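Procuram-se participantes para a demonstração aberta da Dastico – inscrições até 20 de julho de 2023

# Chamada: pessoas desconfiadas para uma demonstração de robôs de loja

A associação de consumidores Nestia está a juntar um grupo de 30 pessoas para assistir, com direito a perguntas e a intervir, à demonstração que a Dastico vai fazer nas suas instalações de Cernevine. O tema é a reposição e a recolha de artigos em prateleira por robôs. A empresa fala em «autonomia completa em ambiente de retalho». Nós já ouvimos essa frase em três feiras e em duas delas havia um operador atrás de uma cortina.

Queremos, por isso, um público que não vá lá bater palmas. Se trabalha ou trabalhou em supermercado, armazém, cafetaria ou loja de bairro, a sua candidatura passa à frente. Quem repôs garrafas durante anos sabe o que é uma tampa mal fechada, uma etiqueta virada para trás, um cliente que pousa um iogurte no meio dos sumos. Gostávamos de ver como a máquina se porta com isso e não temos grande esperança de que o guião o preveja.

## O que se pede

- Estar presente a tarde inteira, incluindo a conversa no fim com a equipa técnica.
- Preencher uma ficha durante a demonstração: o que foi pedido ao robô, o que ele fez, quanto tempo levou, quem lhe tocou entretanto.
- Propor uma tarefa. Serão sorteadas algumas das propostas e a Dastico aceitou por escrito tentá-las sem ensaio. Veremos.
- Ter mais de 18 anos e compreender português ou inglês.

Não é preciso saber nada de robótica. Se souber, diga-o na candidatura, porque queremos distribuir essas pessoas pelos grupos.

## O que se oferece

Pagamos as deslocações, o almoço e uma compensação única de 60 euros, que sai do orçamento da Nestia e não do da empresa. Insistimos neste ponto durante as negociações. A Dastico cede o espaço e o equipamento, mais nada, e não lê as fichas antes de serem publicadas.

O relatório sai em dezembro, com as fichas em anexo e sem nomes. No último que fizemos, sobre as caixas automáticas da cadeia Oprea, recebemos cerca de 2000 comentários de leitores, muitos deles bem mais úteis do que o comunicado da cadeia.

## Condições no local

O percurso faz-se de pé, com cadeiras para quem precisar (avise na candidatura). Pode tirar notas e fotografias, excepto aos ecrãs de controlo. Tentámos que essa excepção caísse e não conseguimos. Fica registada no relatório.

Haverá uma pessoa da Nestia em cada grupo, com cronómetro. Se alguém da empresa lhe pedir para repetir uma tarefa «porque desta vez não contou», aponte as duas tentativas – contam ambas.

## Como concorrer

Envie meia página para a Nestia, Apartado 1276, Cernevine, com a referência 2878 no envelope, ou entregue-a em mão na nossa sede. Diga-nos o que faz, que tarefa daria ao robô e o que o convenceria de que a coisa funciona. Esta última resposta é a que lemos com mais atenção. «Nada me convenceria» também é resposta, mas desempata mal.

Respondemos a todas as candidaturas, incluindo as recusadas. Os seleccionados recebem por carta o horário, a morada exacta do pavilhão e uma cópia da ficha para se irem habituando a ela.

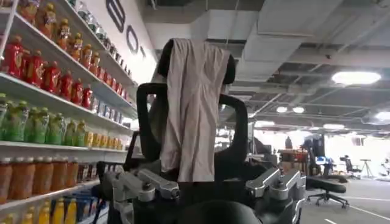
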